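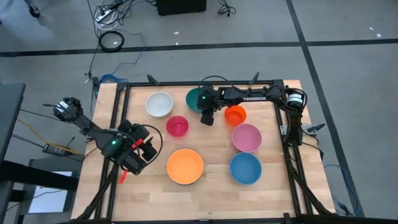 The Salt Regency of Movcombe

Players who reach the harbor district of Movcombe for the first time tend to notice the empty throne before anything else. It stands in the customs hall, behind the desk where cargo taxes are paid, and no character in the game will sit in it. The reasons go back to the Salt Regency, the period between the death of the last Tide King and the signing of the Jokiscombe Charter, and the writers of the game have spent three expansions filling in its history.

The king died without an heir in the year 63 of the Lantern Calendar. Under the old law, the crown should have passed to the House of Magagula, which held the northern salt pans and commanded the only fleet able to sail in winter. The merchants of Pludley refused to recognize the claim. They closed their warehouses, hired the river garrisons away from the crown, and named a council of regents to govern until a lawful successor could be found. The search was never seriously undertaken.

"We wanted a civil war that was fought mostly through paperwork," said Nomvula Ngubane, lead narrative designer. "There are battles, and players can visit the sites of them, but the events that decide the outcome are a closed port, a forged will, and a very bad harvest."

The forged will is the best known of these. It appears in the second expansion as a quest item, and careful readers found that its seal belonged to an office abolished before the king was born. The regents presented it to the garrisons anyway. Almost 18 ships changed sides within the month, according to the harbor ledgers, although the Magagula chronicle gives a lower number and blames the weather.

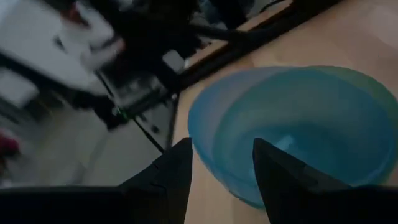

The two accounts were written separately and have never been reconciled. Keabetswe Mabuza, who edits the in-game books, keeps the ledgers and the chronicle in different files and does not correct one against the other. A scribe in Pludley had no reason to know what was said aboard a Magagula flagship, and the texts are meant to show it. The practice has caused some trouble for the fan archives, which have maintained rival timelines for years.

Both sides agree on how the Regency ended. In the year 68, with the salt pans flooded and the granaries of Pludley empty, envoys met at the ferry town of Jokiscombe. The charter they signed left the throne vacant, divided the customs revenue, and gave the House of Magagula command of the harbor in perpetuity. A clause on the river tolls was left for a later meeting – one that the chronicle says was canceled and the ledgers say took place.

That clause is the starting point of the next chapter, due in October. Players will enter Jokiscombe on the eve of a new toll dispute, with agents of both parties looking for the missing minutes. Ngubane has confirmed that the minutes exist and that a copy can be found in the town. The customs hall in Movcombe will also be open at night for the first time.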